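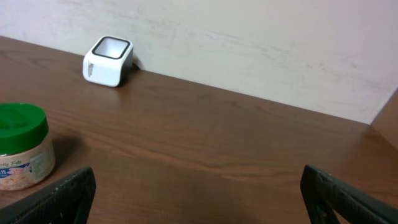
Callia is a word list for people who love the way everyday things get named. It holds 677 entries of plain household English, collected from shopping notes, moving lists, repair notices and the little labels people stick on shelves. I started it because dictionaries are great on "table" and "wall" and much weaker on the names people come up with at home. Take a small white cube with a square opening on top, standing at the back of a table: one household writes "the pen cube", another "the little pot", and a third just "white thing by the wall". All three are in here, and I love all three!

What's in the download

The main file is callia.csv, one row per entry. The columns are:

term – the word or phrase as it was written, spelling mistakes and all
plain – a standard dictionary word, if there is one
room – kitchen, bath, hall, workroom, outside or blank
source – note, label, list or notice
region – a broad area only, never a town
comment – free text, often empty, sometimes the best part of the row

A second file, pairs.csv, links terms that different households used for the same kind of object. This is the one I'd open first. Sort it by the plain column and scroll down to "basket" (you'll be there a while).
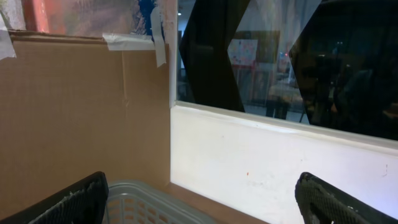

Where the words came from

The first 300 entries came from paper notes gathered in the Mollton area. The rest arrived through the Ovton swap board, where people typed up their own lists and sent them in. Everyone who contributed agreed to have their wording shared. Names, phone numbers and street addresses were taken out before anything went into the file, and so were brand names, except where the brand has become the everyday word.

A few entries come from homes where English shares the kitchen with Vietnamese. That's why you'll find Đào in the term column: it was written on a jar label, and the plain column gives "peach". Please open the files as UTF-8. Some spreadsheet programs guess wrong and turn the Đ into nonsense.

Things to watch for

Kitchen words are heavily overrepresented. People label jars and freezer boxes far more than they label anything in the hall, so please don't treat the room counts as a picture of how people talk in general.

The plain column was filled in by 2 readers working separately. Where they disagreed, both answers are kept with a slash between them, as in "tray/dish". I didn't want to smooth those over – the arguments were half the fun.

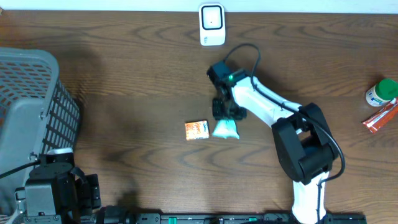 Terms can have up to 9 pairings in pairs.csv, and the order of those pairings means nothing. Blank cells are real blanks. Upper and lower case follow the original note, so run your own lowercase step before matching.

Using it

It's free for teaching, research, games, poems and anything else you like. A mention of Callia is welcome. If you make a crossword out of it, please send it to me!

Changes

Version 2, Saturday, September 14, 2024: added the comment column, fixed doubled rows in pairs.csv, split "workroom" from "outside". The next batch of labels is planned for November.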